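Glider sat all winter, vario now reads sink on the ground. Battery or plumbing?

Our club's two-seater spent the winter in its trailer. Rigged it Saturday, switched on, and the electric vario shows 2 knots down while I'm sitting in the cockpit eating a sandwich. I checked, and we were not descending. The mechanical one reads zero. Logger and radio are fine. The repair shop at Barros wants 584 to pull the panel "and see," which seems a lot for seeing. Anything I can try first?
Dirceu Queiroz

Sell it and buy a Zulalent. Mine has never done this. It has done other things, but never this.
Plillano

If the mechanical one sits at zero, I'd leave the tubing alone for the moment. A plumbing leak usually shows up in the air, as a needle that chases your airspeed. A steady offset on the ground sounds more like the zero has drifted, or the instrument isn't getting the voltage it wants.

Put a meter on the supply at the back of the vario with the radio on, then off. Don't measure at the battery, which will tell you it's in perfect health, like everybody's uncle. Then leave the vario on for 17 minutes, out of the wind, canopy closed, and look again. Plenty of them wander while they warm up. If it settles but still isn't at zero, see whether your manual has a zero adjustment. Mine was on page two and I found it in my third season.
Veerle Stevens

Agree with Veerle, and would add the connectors. We had the same thing in April on a ship with 2,000 hours and a panel wired by several generations of members, none of whom had met.

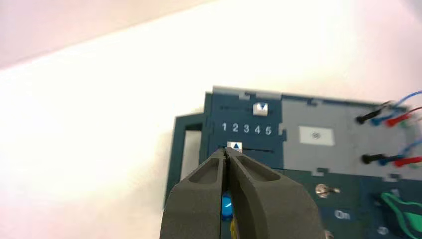
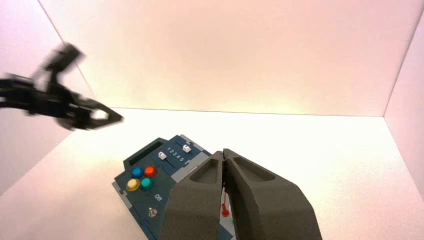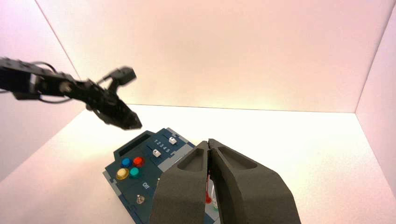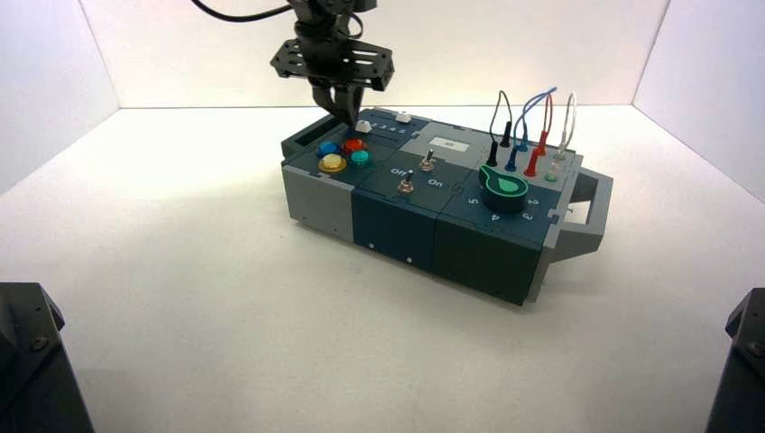
Our trouble was one crimp on the ground wire, which looked fine until I pulled on it and it came off in my hand. Pull gently on every wire back there, one at a time. If you can get the unit out, do the checking on a bench with a plain, pale surface under it, like the floor under the board in the last picture. A dropped panel screw shows up on that, and in a cockpit it goes under the seat pan and joins the others. Label the tubes before you take them off. I used masking tape and my own handwriting, and I'd suggest somebody else's. Should it still read 2 down with good volts and a tight ground, then it's a job for Barros, but take them the instrument by itself and leave the glider at home.
Clident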